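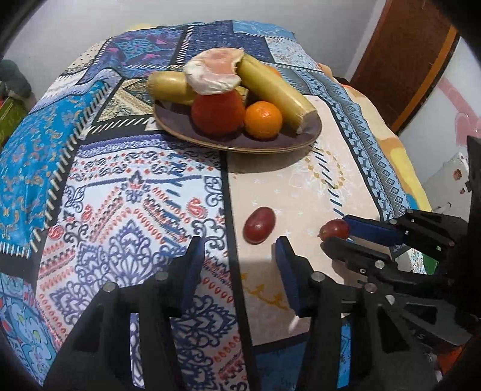
**Grapes onto a plate with two hand-held grippers: squashed, dropped or skipped. What am I doing wrong?**

posted by Nhung Cù, 2024-11-23

Hello all! I'm teaching a two-armed robot to tidy fruit onto a plate, and I'm recording the demos by hand with a pair of hand-held grippers (the black ones with blue ribbed pads). The big stuff is lovely. Oranges go on first time, pretty much whoever is holding the grippers. Grapes are driving me up the wall.

So far I've recorded 62 demos and I've binned 21 of them, nearly all for the same thing: I get a finger either side of the grape, squeeze, and it either pops out sideways or I carry on squeezing long after I should've stopped. I can't feel a thing through the linkages. The policy I trained on what's left does a sort of nervous hover over the grape and then closes on nothing.

I'm working on a patchwork cloth, which I like because it's busy and the grapes don't roll as far as they do on a bare table. But could the pattern be confusing things? A dark red grape on a pale patch is easy enough to see, on the navy bits much less so. Should I swap to something plain, or keep going and record more?

**Angus Ruawai**

Keep the cloth! I did the opposite when I started at Plemau, everything on plain white card, and the robot fell to bits the first time somebody put a tea towel down. What I would do is move the grapes about on purpose, so you've got plenty on the dark patches as well as the pale ones. If you always drop them in the same spot that's all it'll learn.

On the hovering: watch your own recordings back and look at what *you* do just before the grab. I'd bet you hover too. I certainly did, I'd wait a good second while I lined up, and the robot copied it faithfully. Come in at one steady speed, and if you miss, stop and start that demo again. Also go in low, with the pads either side of the fattest part of the grape. Mine shot out every time I pinched above the middle.

I re-recorded 30 like that and it was a different robot afterwards. Not perfect, mind.

**Tín Đỗ**

just use cherry tomatoes, they're firmer

**Yến Lâm**

Tomatoes are fine for practising but they'll teach it the wrong width, so please don't mix them in with the real set.

For the squeezing, I put a bit of tape on the trigger so I could tell by touch where "grape closed" was, and after a while my thumb just knew. And are you using both grippers on the one grape? I tried that and gave up, they kept getting in each other's way. Now one picks and the other waits well back until it's wanted. Change the grapes often too, the skins go soft with handling and then they grip quite differently.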